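Tea tray (household)

From the Nellside Household Wiki, a reader-written guide to ordinary things. Last edited 2018-09-07.

A tea tray, drinks tray or bench tray is a flat carrier with a rim, used for moving cups and bottles from one room to another, or for keeping them together in one spot. I've looked after this entry for 5 years now and I'm still fond of the subject, so forgive me if I ramble a bit (the talk page says I do, and the talk page is right).

Names

In most Australian homes it's just "the tray". Hotel and motel people say "hospitality tray" or "welcome tray", and in the Sowerby catalogue it was a "waiter", an older word that my nan used too. A tray with a deep rim and cut-out handles is often called a butler's tray, though strictly that one ought to come with a folding stand — there's a long argument about this in the archive, and I'm staying out of it!

Shape and size

Rectangular trays are the everyday sort. Round ones look lovely and spin nicely on a bar, but they waste the corners of a bench. The rim is the part to look at when you're buying. A high rim stops a cup sliding off when you're on the stairs, while a low one is much easier to wipe and lets you slide a bottle on and off without lifting it over anything. Madari made both for years under the same name, which caused no end of grief for anybody ordering a replacement by post.

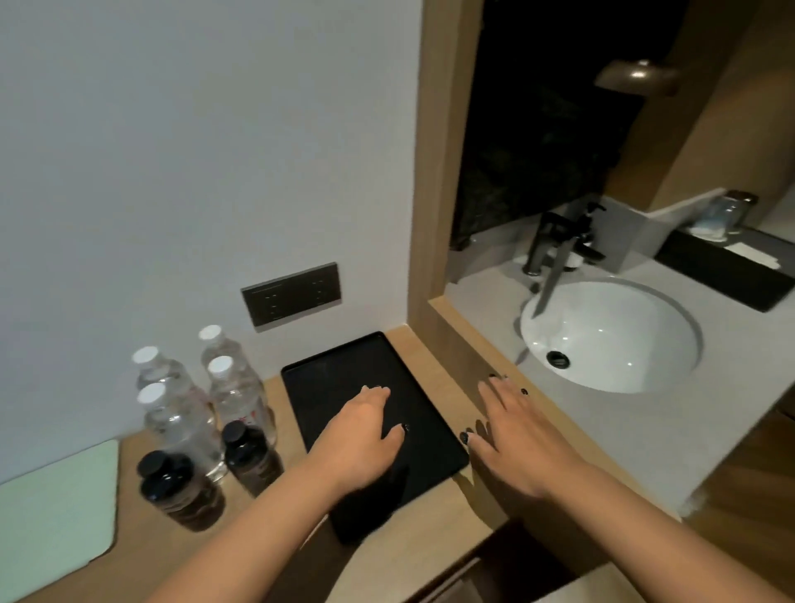
Finish is where people get fussy, me included. Gloss shows every ring and scratch, and a pale tray goes yellow if it lives near the kettle. Matte black has become the usual choice for a timber bench, and it does look smart against light wood, but it isn't the no-fuss surface it's sold as: faint smudges still show on the one here, and you get a soft shine towards the far end where the light catches it. A barely damp cloth and then a dry one will sort most of that out. Skip the spray cleaners, they leave streaks.

Use in guest rooms

Tuncay Yalçınkaya, who fitted out the rooms at the Plomel guesthouse, wrote the notes this section is built on. He put a tray in every room and kept 2 spares on each floor. His rule was that water bottles stay off the tray and stand at the back of the counter, leaving the tray free for cups. I've copied him at home and I'd never go back (my bench is tiny, mind you). He also liked the long side running away from the guest on a shallow counter, although other contributors find that awkward to reach across.

Care

Hand wash, dry flat, and don't stack them wet. Felt dots underneath save the benchtop, but check them now and then as they pick up grit.

See also: Coaster; Kettle; Traymobile; Lazy Susan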